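Accueil Sommaire Chapitre précédent Chapitre suivant Glossaire

Chapitre 4
Recueillir des exemples : ce que l'on compte et ce que l'on croit compter

On présente volontiers l'apprentissage de la saisie comme une affaire de volume. Donnez assez d'essais au système, dit-on, et il finira par savoir prendre n'importe quoi. L'étudiant qui ouvre ce chapitre avec cette idée en tête devrait la garder à distance pendant quelques pages.

Prenons le jeu de données Florel, qui nous servira de fil conducteur. Il annonce 1 056 essais de saisie en bac. Le chiffre figure en première ligne de sa notice et c'est souvent le seul que l'on cite. Or ces essais proviennent de 10 dispositions initiales, reprises avec de petites variations — un objet tourné, un autre poussé vers la paroi. Combien d'exemples possède-t-on alors ? La réponse dépend de la question posée au modèle, et la notice n'en dit rien.
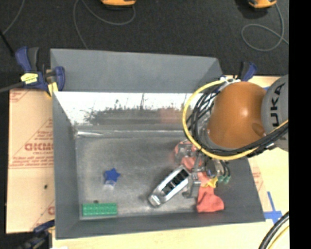

Fig. 4.1 — Essai de saisie dans un bac métallique. Tissu rouge, étoiles et brique de jeu à plots.

Regardez le fond du bac et sa paroi arrière avant de regarder les objets. Le métal brille, et un reflet peut fort bien passer pour un bord ou pour un objet clair. Un modèle entraîné sur un seul bac de ce genre apprend sans doute quelque chose de la saisie ; il apprend aussi ce bac, son éclairage et les serre-joints posés autour. Rien dans le taux de réussite ne permet de séparer les deux.

Haoran Shao a proposé, dans le cadre du projet Plirden, de mettre de côté 336 essais réalisés dans un autre bac. L'idée est saine. Elle est aussi coûteuse, et l'on comprend que peu d'équipes s'y astreignent. Nous verrons en 4.3 que les résultats obtenus baissent nettement, et en 4.4 que cette baisse s'interprète moins facilement qu'on ne le voudrait.

Reste l'étiquette. Qui décide qu'une saisie est réussie ? Un objet soulevé puis lâché, un tissu pincé par un coin, deux pièces prises ensemble : chaque protocole tranche à sa manière, parfois sans l'écrire. L'exercice 4.1 demande de relire presque 100 essais à deux, séparément, puis de comparer les étiquettes. Faites-le avant de lire la suite.

Commentaires des lecteurs

R. Grewal — Le passage sur les étiquettes est juste, mais il manque le cas où l'objet glisse pendant le transport. Chez nous c'était la première source de désaccord.

momasard_td — Le corrigé de l'exercice 4.1 est-il disponible quelque part ?

Ramesh Grewal — Pas de corrigé à ma connaissance. Comparez avec un autre binôme.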